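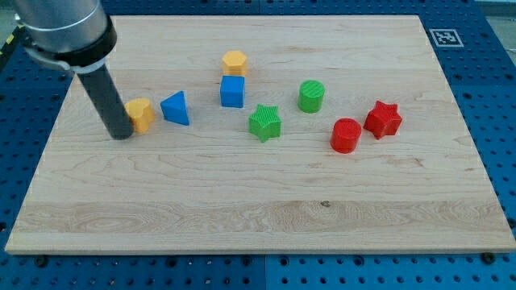
Large board from Muketbridge with the small coloured blocks, Tuesday, before the second sanding.

Tuesday, continued after lunch

The board is back on the bench since the morning. I write the notes today because Corinne Sorensen is at Clurstead until the end of the week and she asked to find everything in one place when she returns.

Weight of the board this morning 3,293 g, on the floor scale, without the blocks. The last value in the book is from the day of delivery and I cannot read the third digit, so I make no comparison. Please write the weights more clearly, also me.

Surface. The grain is fine and goes straight across over most of the board. Near the front there is the band with the wavy figure and the darker streaks, almost the full width. In this band, a bit to the right of the centre, is the small dark spot. I suppose it is a knot. I passed a fingernail over it and felt no edge, but under the side lamp I am less sure. I did not fill it. If we fill it, the filler will be a different colour from everything near it and we will see it forever. I would leave it, Corinne decides.

Seams between the strips: I checked with the steel ruler held on its edge and the torch behind. Light comes under the ruler at one seam only, toward the left side, very little. A sheet of printer paper does not go under. On the two other boards from Ondano the same test was worse, and these went back. I marked the seam with a pencil on the underside (not on top, after what happened in November with the pencil that would not come off).

The heart. The yellow heart still stands on its point. Usman, our supplier for the small shapes, wrote that the hearts are made with a little flat on the point so that they stand, and this is correct for the yellow one. It has also the slightly ridged surface which Corinne does not like. I like it better than the smooth sample, it is easier to hold with dry fingers. To discuss.

Standing test for the heart, same board, table not touched: left standing 27 minutes while I did the emails, did not fall. Then I closed the big drawer of the bench with normal force and it fell backward. Repeated with the drawer closed slowly, it stays. So for the display we should not use this bench, or we take everything out of the drawer before and leave it closed.

The blue prism gives no problem. I turned it on each face and it sits flat everywhere. The blue is strong and it looks very good on the pale wood. The yellow is nearer to the colour of the board, more a mustard, and from the door it gets a bit lost. In the order sheet it says only "yellow". I would like to ask Usman if they have a cleaner yellow, and what it costs for a small quantity. Corinne, can you tell me if the price we have is for each shape or for the mixed box? The invoice says 1,274 and gives no currency, I think it must be dollars but I do not want to pay it on a guess.

Sanding, second pass, after the photo. 240 paper on the cork block, always along the grain, 15 minutes in total, and the wavy band last. In this band the grain changes direction and the paper wanted to lift small fibres, so I went lighter and stopped early. Wiped with a damp cloth, let it dry near the window (not on the heater!). When dry it was a little rough again in the same place. I will give it one short pass tomorrow with the 320 and then not touch it more.

The front edge I only broke with two strokes, it was sharp enough to be unpleasant on the wrist. The back edge I forgot. To do.

Oil. Not today. The tin from the lower shelf has a skin on top and smells old. There is a new one in the store at Muketbridge according to the list, but the list also says we have four clamps of the long type and I have found one. Before oiling, put the small offcut next to the board and try on this first, please. The honey tone is nice as it is and I am afraid the oil makes it too orange.

Small things:
The blocks go back in the tin with the blue lid, not in the drawer.
Side lamp flickers when the extractor starts. I changed the plug to the other wall and it is better.
Someone has taken the good masking tape.

Open for Corinne: the knot, the yellow, the ridged surface on the heart, the invoice.

Added 4.40 pm: ran my hand over the seam on the left again after the sanding and I feel nothing now. Ruler test again tomorrow with daylight.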